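Andesis Shared Kitchen – Working Meeting, Minutes
Month: April
Location: Espinoza building, Room 203
Start: 4:10 p.m.
Present: Leobardo Figueroa (chair), Braulio Bañuelos, Refugio Nava, Jovita Sandoval (minutes)
Apologies: Abundio Mendoza

1. Minutes of the previous meeting
Accepted with one correction. Under item 5, "shelf liner" should read "drawer liner". Braulio noted that the liner was ordered from Haseck and has not arrived. Carried forward.

2. Kitchen layout
Refugio presented the layout used for vegetable prep. Two tables are in service: the wooden table with the gray marble-patterned top, and the light folding table near the wall socket. The slicer, the glass, the bottles and jars and the appliance with the display stay on the marble-patterned table. The folding table takes bowls, mugs and spoons.
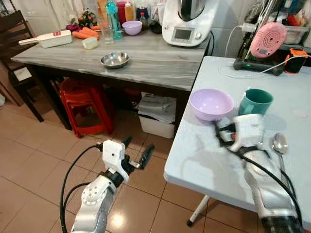 Discussion was mostly on cords. Braulio asked that no cord hang over a table edge during prep, and that white charging cables be kept to the back third of the folding table. Leobardo asked whether charging should be moved off the folding table altogether. Refugio would prefer to keep it there until a second outlet is available near the shelf. No objection. Position to be looked at again once the outlet quote is in.

The black shelf was discussed briefly. It holds items belonging to at least three sets of users and is overfull. Agreed that anything without a label at the end of the month goes into one box under the stairs.

Red stools: to remain stacked under the wooden table when not in use. The white bin stays beside them and is for cloths only.
Action: Braulio to obtain outlet quote. Jovita to print shelf labels.

3. Budget
Balance brought forward is $972. Spending since the last meeting was $161, all on containers and cleaning supplies from Gusen. Leobardo queried one receipt for jar lids, which had been entered twice. Corrected in the sheet during the meeting; the $161 is the corrected figure. A replacement for the folding table was raised. Jovita considers the present one serviceable, the feet having been tightened in the winter. No purchase this quarter.

The quote for a full counter came in at more than $2,000 and was not discussed further.

4. Produce sorting
Refugio reported that vegetables are being taken out of their bundles in different ways by different users, and that rubber bands end up among the produce or underfoot. Proposed procedure:

4.1 Take all bands off before anything is washed or cut. Bands go in the small jar by the sink.
4.2 Carrots and leafy greens are laid out separately, with a bowl within reach.
4.3 The lavender bowls are for washed produce. Trimmings go in the stainless steel bowl.
4.4 Crumbs and loose bits are swept up before the next batch is laid out.

Braulio asked for 4.3 to name the bowls by size as well as color – there is more than one lavender bowl and they get swapped. Refugio will mark the underside of each. Procedure adopted with that addition, on trial until the next meeting. 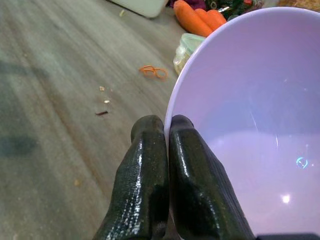 Item 4: Lavender bowl, carrots and leafy greens, with orange rubber bands at left.

5. Slicer
The hand guard could not be found. Abundio sent word that he last used it with the slicer and put both back on the marble-patterned table. Slicer not to be used without the guard. If it is not found, Leobardo will order a replacement up to $20.

6. Plant
To be watered by whoever closes the kitchen. Jovita will add it to the closing sheet, after "appliance off".

7. Any other business
Leobardo reported that the key to Room 203 sticks. Braulio has graphite.

Open actions
Braulio – outlet quote, drawer liner, door lock
Jovita – shelf labels, closing sheet
Refugio – bowl markings
Leobardo – slicer guard

Meeting closed 5:05 p.m. Next meeting in the same room, time to be sent by Jovita.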